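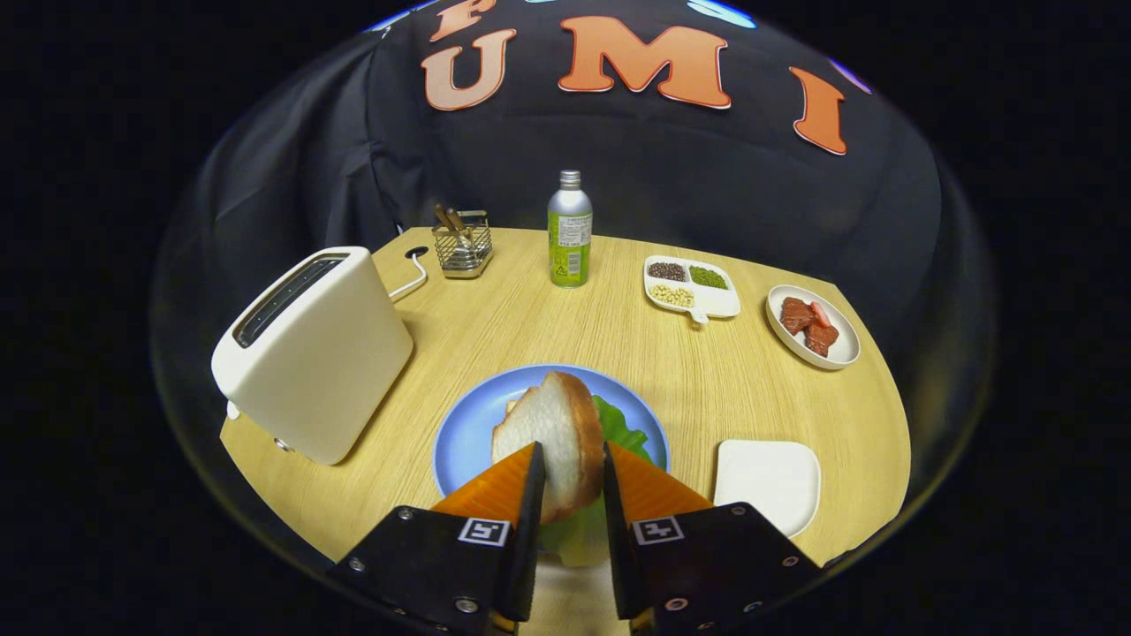 The Pluditz Planner

$30, ships in March

I wrote the first version of the Pluditz Planner on the backs of old invoices, in the month when I had more clients than I'd ever had and couldn't have told you which of them made me any money. I was busy from breakfast on. I was answering emails in the bath (not recommended, I lost a phone that way). And when I sat down to do my books, I'd cleared $1,127 for the whole month. For all that!

So I started writing down three things every morning: what I was going to sell that day, who I was going to talk to, and what I was going to leave alone. The last one was the hard one, and it still is. I have a website I'd happily fiddle with until I retire.

Those invoices turned into a spiral notebook, the notebook turned into a PDF I sent to a few coaching clients, and they kept asking when they could have it on real paper. Well, now you can.

What you get

The planner covers 30 working days. I tried a full-year version and I hated it, because by week six I'd skipped some pages and felt so guilty looking at them that I put the whole thing in a drawer. A short book you finish and then start another one, or you take a break and come back. No dates are printed on it, so you can begin whenever you like.

Each day gets a two-page spread. The left side is the plan, with room for one sales task, one conversation and your leave-alone list. The right side is blank except for a line at the bottom for money in. Please fill in the money line even when it's a zero. My first book had plenty of zeros in it and I learned more from those than from the good days.

Every 5 days there's a check-in page with the questions I ask my own clients. They're pretty nosy. One of them is "What did you say yes to that you're already dreading?" and I've had people email me about that one in the middle of the night.

Size and paper

It's 6 by 9 inches, spiral bound so it lies flat, with a stiff cover. The paper takes a gel pen fine. Fountain pens will show through a bit, sorry, fountain pen people. I have two covers right now, Adugna (dark green) and Bonilora (a sort of brick color), and the insides are exactly the same.

Will it work for my kind of business?

I made it for people who work for themselves and mostly by themselves: designers, bookkeepers, dog groomers, music teachers. Clotilde Lemaire runs a small alterations shop and was one of my testers, and she used the blank pages for measurements and fabric swatches, which I love. If you have a team of ten and a project manager, you'll probably find it too small. My group program, Trorkden, has bigger worksheets for that, and you can read about it on the Programs page.

Ordering

Shipping is extra and shows up at checkout. I pack these myself at my dining table, so give me a few days before you start wondering. If yours arrives bent, send me a photo and I'll mail you another one. You can keep the bent one for grocery lists.

Choose your cover and add to cart.

Page updated 3/2/18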